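Drencombe Guest House
Room and Kitchenette Safety Checklist – August
Inspector: Wekesa Kashindye
Area covered: second floor, kitchenette units, rear stairs

1. Smoke alarms
Result: Pass
Comment: All alarms sounded when tested. The unit in Room 6 is close to its replacement date and has been added to the order list.

2. Exit routes and signs
Result: Pass with comment
Comment: The rear stair door closes fully. A luggage cart was found on the landing and was removed during the inspection. Housekeeping staff are reminded that landings are not storage areas.

3. Door locks and viewers
Result: Fail – Room 11
Comment: The security latch is loose at the frame. The room is not to be assigned to guests until the latch has been refitted. Work order 362 applies.

4. Kitchenette appliances
Result: Pass with comment
Comment: Cords and plugs were checked for wear. Appliance labels must remain readable. Guests have asked for printed microwave instructions, and a card will be placed in each unit.

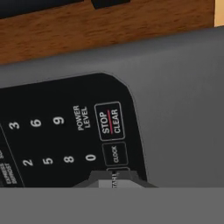 Microwave and wood-grain cabinet, kitchenette unit.

5. Electrical load
Result: Pass
Comment: The Nouri kettles supplied to the rooms are rated at 1320 watts. They are to be plugged directly into a wall outlet. Extension cords are not permitted in guest rooms.

6. Bathrooms
Result: Pass with comment
Comment: Grab bars are firm. The bath mat in Room 9 has lost its grip and must be replaced. Grout in Room 14 to be looked at again next month.

7. Fire extinguishers
Result: Pass
Comment: Tags signed by Prirkomix. Gauges read within range.

8. Breakfast room
Result: Pass
Comment: The posted limit of 80 persons is displayed at the entrance. Spare chairs are stacked clear of the door.

Follow-up
Items 3 and 6 remain open. The front desk is to confirm in writing when each is closed. Copies to the Fladura regional office and the duty manager's binder.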